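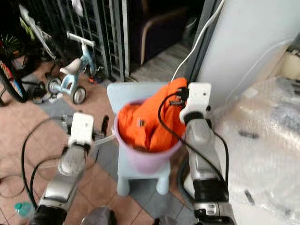
Plurunora demande pourquoi on n'a pas tout filmé à la visite de Travum, puisque les étudiants absents n'auront que ces notes. La séance de septembre reprendra les points ci-dessous, et l'enregistrement du poste ne montre de toute façon pas la discussion avec les opérateurs, qui compte pour le compte rendu.

Notes de cours : visite du site de Travum
Module Manipulation et apprentissage, séance 2
Version du 10 août 2024

1. Déroulement
La visite a duré 90 minutes. Présentation en salle, puis démonstration à deux bras, puis questions. Le groupe est resté derrière l'opérateur pendant les essais.

2. Tâche présentée
Objet souple, orange, dans un seau en plastique rose pâle posé sur une chaise d'enfant bleu clair. Un bras de chaque côté de la chaise, une pince blanche au bout de chaque bras. La pince droite est placée contre le bord du tissu.
Le tissu dépasse nettement du seau. Pour le cours, retenir trois difficultés :
- la forme du tissu change à chaque contact, on ne peut pas la décrire par une pose unique comme pour une pièce rigide ;
- le seau est léger et peut glisser sur l'assise ;
- le câble de la pince droite passe au-dessus du tissu et peut en masquer une partie à la caméra.

3. Collecte
Chaque essai est commandé à distance par un opérateur, puis relu. Objectif annoncé pour le projet Prasteo : 2000 essais. Un essai dure au plus 20 secondes, au-delà il est arrêté et classé à part. Les essais ratés sont conservés avec une étiquette.
Le logiciel d'annotation s'appelle Ninh. On y marque le début de l'approche, le premier contact, la prise et le relâchement.

4. Environnement
Travum travaille dans des pièces meublées. Sur ce poste, le fond comprend un tricycle, une grille métallique, un canapé et du film à bulles, avec un sol carrelé. Revoir à ce sujet le cours sur la variation du fond et de l'éclairage.

5. Travail demandé
Rédiger 2 pages. Proposer un découpage de la tâche en étapes et un critère d'arrêt pour chacune. Préciser quel bras tient le seau et lequel tire le tissu, et justifier ce choix. Indiquer ce que l'on ferait d'un essai où le seau bascule.
À déposer avant la séance de septembre, au format PDF.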